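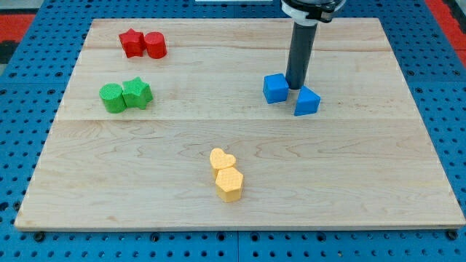

How often should the tabletop cell be checked?
The cell is checked at the start of every working day, before the arm is powered, and given a fuller service once every seven weeks.

Tabletop Cell: Setting Up and Care

This gallery accompanies the bench notes kept by the Harawira teaching workshop at Flostham. It concerns one cell only, the sorting cell known as Vurnness, and is intended for staff who have completed the safety induction. The notes were revised in January by Darcy Wihongi, who remains responsible for the cell.

Board and blocks
The maple board rests on the blue perforated platform. The blocks are set out on it by colour: red and green to the left, blue to the right and yellow-orange nearer the middle.

Staff are asked to wipe the board with a dry cloth before the blocks are put out. Cleaning sprays are not to be used on it. Should the board be lifted for any reason, its position must be taught again before the next run – a small shift is enough to spoil a pick.

Arm and gripper
The dark grey gripper shaft points straight down, with its tip just above the board between the blue cube and the blue triangular prism.

The height of the tip is measured with the arm stopped and entered in the Fultel log. Test moves are made at 18 per cent of full speed. Normal running is limited to 70 per cent, and this limit may be changed only by the person responsible for the cell.

Printed blocks
The blocks have a matte printed surface, and a fine crosshatch can be seen on top of the green star.

Blocks with chipped points or raised edges are to be withdrawn and replaced from the spares drawer. New prints should be tried by hand in the gripper first. Drawings for all shapes are held under job number 33, including the heart and the hexagonal prism.

Reporting faults
Any unusual noise, drift or loss of grip should be entered in the log on the day it is noticed. The cell is to be left switched off, with a tag on the isolator, until the entry has been signed. Requests for spare parts are dealt with on Tuesday mornings at the workshop desk.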